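Call for participants: people to argue about how robots should handle laundry

Sornville Working Group on Household Handling Practice
Paid, part-time, mostly sitting down

We are writing a code of good practice for teaching robots to do housework. It currently runs to 43 pages, of which six are any use. The rest is definitions, including a definition of "sleeve" that took most of January and still has a dissenting footnote. We need people from outside the group to read it, try to follow it, and tell us where it falls apart.

The code covers work done in ordinary homes with hand-held grippers: folding, sorting, making beds, hanging things up, putting things where they go. It does not cover factories, which already have more standards than they have floor space, or vacuum robots, which are somebody else's headache.

What you would be doing

You will get the draft, a pair of hand-held grippers and a list of chores. You carry out the chores in your own home, following the draft to the letter, including the parts that strike you as silly. Then you write down what happened. Sessions run two hours, and there are six of them spread over two months. Between sessions there is a call, which is scheduled for forty minutes and has never once been forty minutes.

Garments get more attention than you might expect. A shirt is easy to write rules for until somebody asks what counts as folded. Hooded tops have a chapter to themselves, and the drawstring rule (4.3, "Loose cords") is in its ninth wording. If you have strong feelings about whether a hood gets tucked under or laid flat, please put them in your application, and please keep them to one paragraph.

Rules we are fairly sure about

Everyone who lives in the home agrees before a session starts, and anyone can call it off halfway through without giving a reason. A teenager saying "ugh, fine" is not agreement. We had to write that in.

Mail, medicine labels, family photos and screens get put away or turned over before recording.

Nobody tidies up specially. If your bed normally has four blankets on it, it has four blankets on it.

Failed attempts are kept and marked as failed. The draft is firm on this, after an early round in which every single towel was apparently folded perfectly the first time.

Fingers stay out of the jaws. The grippers are not strong enough to do real harm, but they are strong enough to make you say something you will then hear played back on a call.

When two people work on the same item, they agree out loud who lets go first.

Rules we are not sure about at all

How long a person should struggle with a garment before calling it a failure. Whether a robot that learned to fold from one household should be expected to fold for another (one reviewer's answer was a single word, and we can't print it). Who in the home gets to say a job is finished. Whether items belonging to a guest need the guest's consent, or just the guest's forgiveness.

Who should apply

You need to be over 18, have a home with some laundry in it, and be able to write a clear sentence about something that annoyed you. Experience with robots is welcome but won't move you up the list. Experience with children, shared apartments or hotel housekeeping might. We would especially like to hear from left-handed people, as the draft was written by a room of right-handed ones and it shows.

You don't need to be good at folding. Thoa Lục, who edits the draft, has asked us to say that being bad at it is closer to what we want.

If you sell robots, or work for a company that does, you can still comment when the draft goes public, but you can't take one of these places.

Pay and practical matters

Participants get 900 for the full set of sessions, paid in two halves, the second when your last notes are in. We have 64 places and expect roughly twice that many applications. Grippers are delivered and collected by us. Please don't mail them back in a pillowcase.

Your recordings are used for reviewing the draft and for nothing else unless you sign the separate form. You can have them deleted at any point up to publication. Your written comments will be published with your name or without it, as you like, and the group has to answer every one of them in writing. Some of the answers will be "no" - but they will be answers.

How to apply

Write to the Household Handling desk, Prarnosley Building, Sornville, or hand your application in at the front counter before 4 p.m. Tell us who lives with you, what chore you put off longest, and one household rule you think everybody else gets wrong. One page. Guangming Yao reads all of them and has asked for a readable type size.

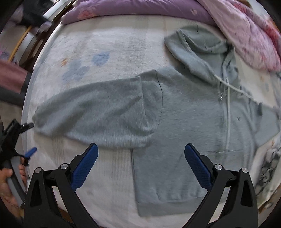 Guangming Yao would like it added that rule 4.3 is still open, that he has voted against all nine wordings so far, and that anybody applying in the hope of a tenth should know he'll want to see it tried on a real drawstring before he reads it.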